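The Balov Branch Library has revised its rules for borrowing and renewing items. This thread sets out the changes that take effect in March.

Cardholders may now keep books for seven weeks. Each book may be renewed 2 times, online or at the front desk, unless another reader has placed a hold on it.

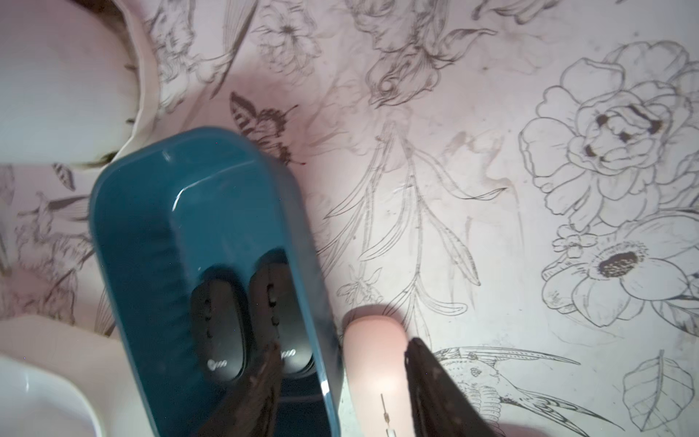
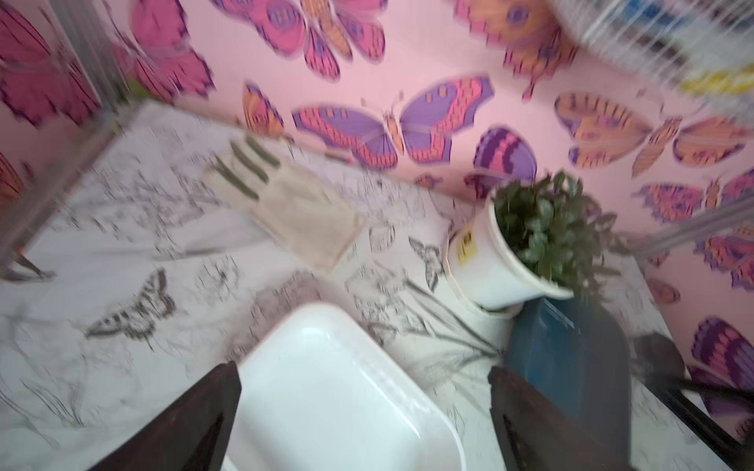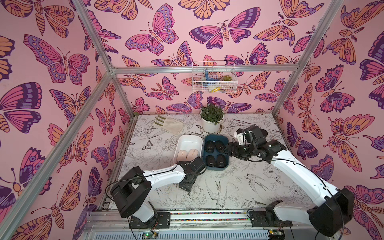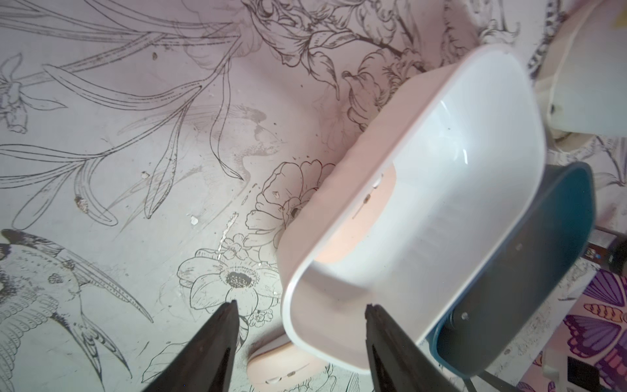 Can a book be returned to a different branch?
Books may be returned to any branch in the county. Please allow two days for the return to appear on your account.

Late fees have ended for all children's titles. Charges for lost items remain in place – the amount is the listed price of the item.

The large-print collection has grown by 252 titles, most of them mysteries and family histories. They are shelved by author on the ground floor, next to the Javier Reading Room.

Holds will be kept at the front desk for seven days. Readers who need more time should call before the hold runs out.

Interlibrary loans follow the rules of the lending library. These items cannot be renewed online, and the due date is printed on the paper band.

Existing cards remain valid. Readers who have moved should bring proof of their new address on their next visit.

Questions on the revised rules may be sent in writing to Nisreen Kassab, Head of Circulation. Printed copies are available at both entrances.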